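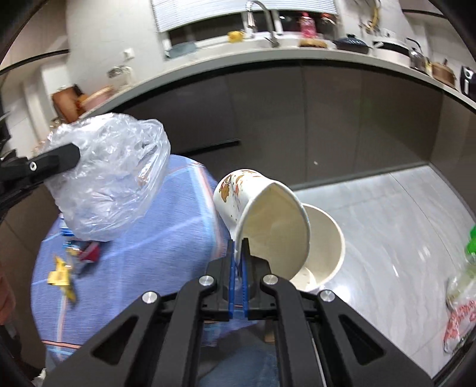
Figure 6.1 A patterned mug held tilted above a white bowl.

Chapter 6
Conformity and Private Acceptance

A person who gives the same answer as the rest of a group may do so for several reasons. The answer may seem correct. The group may be thought better informed. Disagreement may carry a cost, such as ridicule or exclusion, that the person would prefer to avoid. In each case the observed behaviour is identical, and a study that records only the spoken answer cannot separate them.

This chapter deals with the distinction between public compliance and private acceptance. Public compliance is a change in what people say or do in front of others. Private acceptance is a change in what they believe, and is usually measured later, alone and in writing. The two often occur together — but the size of one is a poor guide to the size of the other.

Section 6.2 describes the Bralport judgement study, carried out by Fuad Tamiru with 368 adults. Participants estimated the length of a line after hearing the estimates of two other people, both of whom were working for the researcher. Almost 200 participants moved their spoken estimate towards that of the pair. When the same lines were shown again in October, with no one else present, most of these participants returned to a value close to their first private estimate. The shift had been largely public.

Section 6.3 turns to the Gudov scale, which asks respondents how certain they are of an answer before and after they hear the views of others. Certainty is treated as a separate variable, as it may fall even where the answer itself stays the same. The limits of self-report in this setting are discussed at the end of the section.

Section 6.4 considers group size and unanimity. A single dissenter lowers compliance in most laboratory tasks, including when the dissenter is also wrong. The Saliba and Puretti accounts of this effect are compared, and their predictions for minority influence are set out in Table 6.2.

Key terms: compliance, private acceptance, normative influence, informational influence, unanimity.

6.1 Two forms of influence

Normative influence arises from the wish to be accepted by others. Informational influence arises from the use of others as a source of evidence.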